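Ticket 3110: Product pages load without pictures after catalog import
Status: Resolved
Site: Emholm store
Opened: 2021-11-19
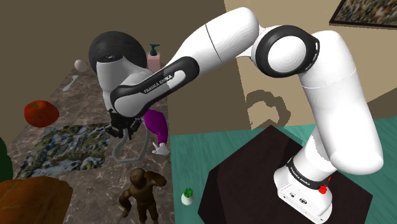

Rendered view, brown marble-patterned countertop.

Reported problem
Countertop pages in the Emholm store show a gray box in place of the main picture. Text, price and sample order button all load. The trouble began after the October price list was imported. Other sections (sinks, faucets, edge trim) are fine. Customer has cleared the browser cache and tried a second computer.

Setup
Store runs on Plolell with the Rebane import add-on. Hosting is at Skendinley. Catalog holds 3,110 items, of which 746 are countertops.

Log

Entry 1
Opened ten countertop pages at random. Gray box on all ten. Image requests return "not found." The same files are present in the media folder and open when the path is typed in by hand, so nothing has been deleted.

Entry 2
Compared the path on the page with the path on the server. Page asks for Counter-Tops/large. Folder on the server is counter-tops/large, all lower case. The Skendinley server treats these as two different folders. Customer's office machine does not, so the test import there looked normal.

Entry 3
Checked the import sheet. Column F, category folder, was typed by hand this time. Earlier sheets had it filled from a formula. Asked customer to send the previous sheet for comparison.

Entry 4
Previous sheet received. Column F is lower case in every row. Corrected the new sheet to match and ran the import again on 30 items. Pictures came back on 26. The other 4 still show the gray box.

Entry 5
The 4 leftover items have a trailing space after the file name in column G. Removed the spaces. All 30 now load.

Entry 6
Ran the full import for all 746 countertops. Rebane reported no errors, but it reported no errors the first time either, so do not rely on that message. Ran the Plolell broken link report afterward. Zero missing images.

Entry 7
Customer says thumbnails on the search page are still gray. Thumbnail cache had not been rebuilt. Rebuilt it from Tools, Media, Rebuild. Customer confirms search page is correct.

Fix
Lower case folder names in column F, trailing spaces removed from column G, full import, thumbnail rebuild.

Follow-up
Customer will put the formula back in column F before the next price list. Request sent to Rebane to flag missing files during import. No reply yet. Closing this ticket; reopen if the gray boxes return.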